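Open lab at Skalik

I drove over to Warstead in March for the open afternoon at the Skalik lab. It was free, but you had to sign up, and my badge said visitor 709. They let us in by groups of 16, which was a good size for the room.

The first stop was a talk with slides. The second was the kitchen table, and I stayed there until they moved us on — most of my group did too. The setup has two white arms, a toaster oven, a plate, a basket and a cucumber. The woman running it told us they had logged 1,233 tries on kitchen jobs since January. I asked what goes wrong most, and she said oven doors. 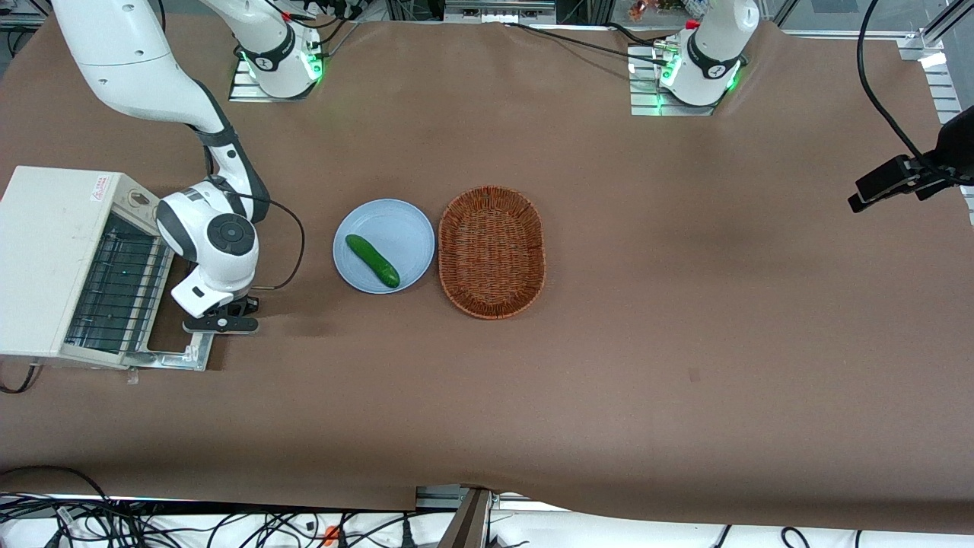 We had 2 minutes each for questions after that. I used mine to ask about speed. She said they keep the arms slow when guests are in, and that the Wellholm site runs them faster. Coffee was in the hall, and parking behind the Kaewmanee building was free after four. They plan another one in the fall and I have put my name down.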